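Review: Jelalum cell simulator, standard license

By İlker Polat
Posted 25 Feb 2021

I look after one pick-and-place cell at Karabulut, a contract packing shop. It has a single arm, a two-finger Drerkeo gripper, a fixed overhead camera and a second camera on the wrist. Every time the product changes, somebody has to reteach the grasp positions, and until last fall that meant stopping the cell and standing at the pendant with a box of samples. Jelalum is supposed to move most of that work to a desktop PC. We bought one seat through Clirport and I have used it for two product changes so far.

Installation and first setup

The installer went through without trouble on a three-year-old workstation. The license server did not, and I had to open a port by hand that the manual mentions only in an appendix. After that the program starts quickly and has stayed up.

Our arm was already in the library. The gripper was not. I imported the maker's CAD file, marked the two moving parts and entered the 80 mm stroke. The fingers came in with coarse, flat faces and I left them that way. Contact is calculated on the pads, and you set the pad thickness separately. If you skip that field it defaults to zero and every grasp closes too far. I lost an afternoon to it.

Matching the model to the real cell took longer than I expected, 35 hours in all. Most of that was measuring. The base offset has to be right, the tool center point has to be right, and the two cameras have to be placed where they are on the real frame. There is a calibration wizard for the cameras and it is the best part of the program. You jog the real arm to a set of poses, type in the readings, and it tells you which pose disagrees with the others. It caught a wrist camera bracket that had been mounted slightly twisted — probably for as long as we have owned the cell.

Daily use

You build a job from a list of objects, a list of target positions and a motion template. Collision checking is reliable. Cycle time estimates came out 50 ms short of the real cell on our usual move, and that is close enough for planning. I ran 1,156 simulated cycles on the first product change before loading anything onto the controller, mostly overnight.

The stock object set is a mixed bag of household items and plain blocks. My colleague Hüsnü Kozan would have liked cartons and pouches, and so would I, but for checking camera placement and finger clearance the stock items are fine. Surfaces are only skins stretched over the shape, and up close some of them look smeared. The floor is one flat color unless you load your own, and shadows are weak. Anyone planning to tune a vision system on these renders should try that on a trial license first. I use them to see whether a part is in view and whether the fingers block it.

Maintenance side

I did not buy it for this, but Jelalum has been useful for upkeep. When we changed the finger pads I altered the thickness in the model, reran the saved jobs and had a list of positions to check before the cell was back together. The comparison report is a plain text file. It would be better with columns.

Two complaints. Undo does not cover changes made in the gripper editor, so save a copy before opening it. And the program never warns you that the model and the real controller have different tool data. It is easy to correct one and forget the other. I keep a sheet taped inside the cabinet door with both sets of values on it.

Support answers email within a day. The next release is due in March and is meant to add a tool data check, which I will believe when I see it.

Worth the money for a shop that changes product every few weeks. If your cell runs the same part all year, the pendant is cheaper.

Renders from the test job I use for checking clearance at the fingers: 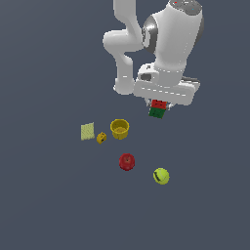
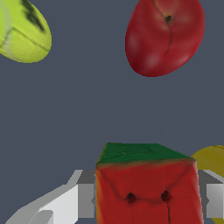

Jelalum, stock objects. The red-and-green cube is at the fingers in both renders, with the apple and the tennis ball also in view.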